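**Brarnus hand trials get going**

23 Jun 2020

I've been itching to write this one up! We've finally started trying out end effectors at our Borkamholm lab, with Bình Bạch on the controller and me mostly getting in the way. The job couldn't be simpler: yellow cube, pink plate, put one on the other. We're scoring three things (grip, placement and how long each try takes), and every setup gets 200 tries before we let ourselves have opinions.

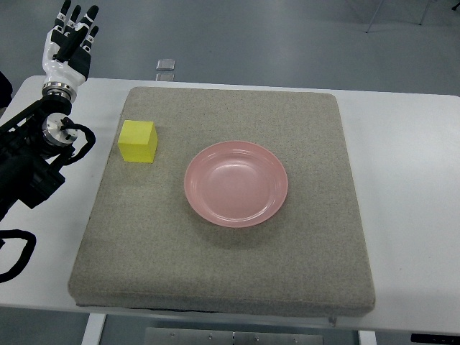 Vinh Dương wanted the padded gray surface, and I grumbled, but I've come around. It gives a little when a fingertip comes in too low, so we can run bolder approaches and not wince every time. The Relletti controller is next on the list, and I'm curious whether it smooths out the last bit of the reach – the one we've had since February likes to hesitate right there, and it drives Bình up the wall.
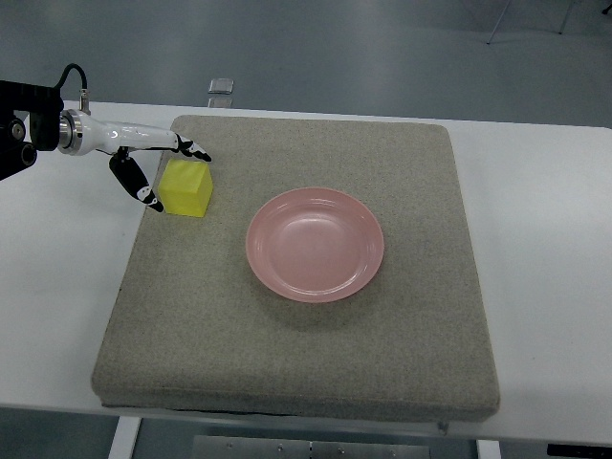

*Fingers open beside the yellow cube, with the pink plate farther over on the mat.*

The full plan is 600 tries over three setups, and the team at Figueroa has asked for the raw logs too, so I'd better start naming my files properly. I'll post numbers once the first batch is done. If you've got a favorite controller you think we should squeeze in, write to me soon, before Vinh locks the schedule!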